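Shona Paewai is eating a muesli bar over a keyboard when I get there. Demo room is busy until noon so we talk at her desk, then walking, then at her desk again. She runs the pushing work at Claltedum. Pushing is the word she uses. The paper, due out in August, says "bimanual manipulation of nonholonomic wheeled loads," and she makes a face when I read it back to her.

"It's pushing a wheelchair. That's the whole thing. Two hands, two handles, go where you meant to go."

Why is that hard? She counts the casters as the main problem. The small front wheels swivel, and whichever way they were left pointing after the last move decides what the chair does in the first hand's width of the next one. A person feels that in the wrists and corrects. The robot (Trasier, two arms, in-house name) used to plan a path, hold on stiff and fight the chair the whole way.

"You'd get this shudder. Left arm is pushing, right arm thinks it's being pulled, so it pulls back. They argue."

The new method is called Zilto and it lets the arms give a little. Each wrist reads the force at its handle, and the difference between left and right gets used as a guess at where the casters are pointing. No sensor on the chair, no markers. Before each real move the robot does a tiny nudge, forward and back, to get that first reading. Students call it the wiggle.
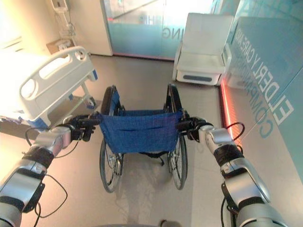
4 min read

The grip matters more than she expected. Early on they had the fingers clamped as hard as they would go, which gave clean numbers and terrible driving. Now the fingers wrap the push handles and the controller allows for a bit of slip.

"We lost most of a winter on that. I was sure it was the planner. It was the grip the whole time."

Results, then. Test course was a run past the bed, a turn, and a stop next to the recliner, with 100 runs per method. The old stiff controller finished 51 without a human hitting stop. Zilto, same course, same chair: 88? I ask. No, she says, don't guess, look at the table. She doesn't have the table. A minute of scrolling. The failures fell to 12, and most of those were on the turn.

All of that with an empty chair, she wants that in writing. They have since strapped in sandbags, some 30 runs so far, and the nudge reading gets noisier with weight on the casters. She thinks its fixable. Her coauthor Stubbs thinks they'll need a longer nudge, which a person sitting there might not enjoy.

"Would you want to be wiggled? I wouldn't, much."

What about the bed, the corners, people walking through? Not in this paper. The course is mapped beforehand and the robot knows where the furniture is. Reviewers complained and she says they were right to. Door thresholds also not in. Ramps, no. Carpet they tried once, for an afternoon, and she would like to talk about something else.

What she does like is how little the method asks for. Training data came from people steering the arms by hand through the teleop rig, and the force model is small enough to refit over lunch when they swap chairs. They have swapped chairs twice. The second one had a bent caster and the robot picked up on it before teh students did, a steady pull to the left on every nudge.

"I thought the calibration had drifted. Made everyone redo it. Then somebody turned the chair over."

Next is brakes. At the moment a human sets them and takes them off again, and reaching down to a brake lever means letting go of a handle, so the arms stop being a pair. She has a student on it. No results, she says, then says there is one result and it's bad.

Someone leans in, room's free. She takes the rest of the muesli bar with her.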